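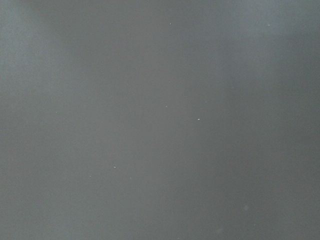
Inmaculada Nieto wrote back after the first release to ask why half the recipes had no yield. She had tried to scale a bean stew for a school kitchen and could not tell whether it fed four people or forty. Version 2 adds a yield field wherever the source card gave one.

Wetov Recipe Cards

Plain text transcriptions of handwritten recipe cards, with ingredients split into quantity, unit and item.

Contents

cards.csv – 990 rows, one per card
ingredients.csv – one row per ingredient line, linked by card_id
units.txt – spellings of units and the form we mapped them to

Sources

Most cards come from two family collections, one in Estonia and one from the Cárdenas household. Estonian cards keep the original text in the column text_orig, with an English translation in text_en. Spanish cards follow the same layout.

Fields worth knowing

yield is free text. "Enough for Sunday" is left as written.
oven_temp is blank if the card says only "hot oven" or "slow oven". The wording is in oven_note.
illegible is 1 if any word could not be read. Those words appear as [?].

Known problems

"Glass" as a unit is not converted, and the size differs between the two collections. Some cards continue on the back and the second side was entered as a separate row – search for "cont." in the title. Jeteck exports drop accents, so use the CSV files directly.

Changes

1/17/23 – version 2, yield field added, duplicate jam cards removed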